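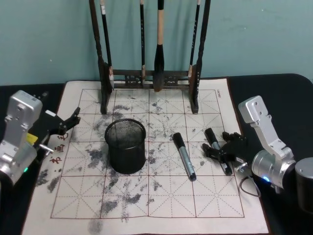 Brush rack (calligraphy)

By Oda Nyberg, November

A brush rack is a small stand from which writing brushes are hung by loops at the ends of their handles, tips pointing down. The usual form has two posts and a top bar with hooks; many have a carved crossbar low down between the posts, as on the dark wooden one with four brushes, set on a stained practice mat. The carving does no work. Sellers often describe it as lending the rack "balance," a claim for which no evidence is ever offered.

Use
Hanging is said to protect a brush by letting water drain away from the base of the hairs, where it can loosen the glue. The reasoning is sound as far as it goes. How much longer a hung brush lasts than one dried flat on a towel is another matter. A handbook by Halvard Engström gives a life of 2,000 hours for a hung brush but does not say how the hours were counted, and the figure has been copied from one hobby site to the next. Manju Rajput, who taught evening classes in Tangen, hung her large brushes and laid the small ones flat, and reported no difference she would swear to.

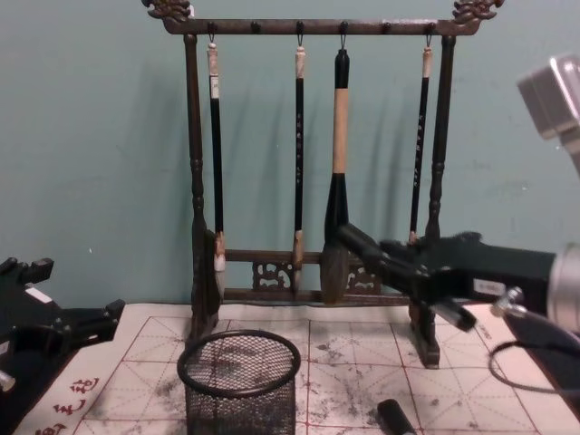
Racks are sold with anything from 4 hooks upward. Beginners tend to buy too many hooks and too little height. A large brush with a full head needs more clearance than a thin one, and on a low rack it may touch the table, which defeats the purpose.

Age and origin
Claims of age should be treated with caution. Dark stain and rubbed highlights are easily applied at the workshop. The Brirnaver sale list once offered a rack "of about the Qing period" whose hooks were modern screw hooks; the entry was later withdrawn without comment.

Practice mats
Racks are often sold together with a gridded mat for character practice. Squares divided by diagonal and cross lines help the learner place strokes. Mats advertised as reusable do not always stay clean, and gray blotches can build up until the grid is hard to read.

See also: Ink stone; Brush rest; Paperweight

Filed under: Writing tools > Brushes and stands

Contact the editors | © Kostemness Reference | Back to top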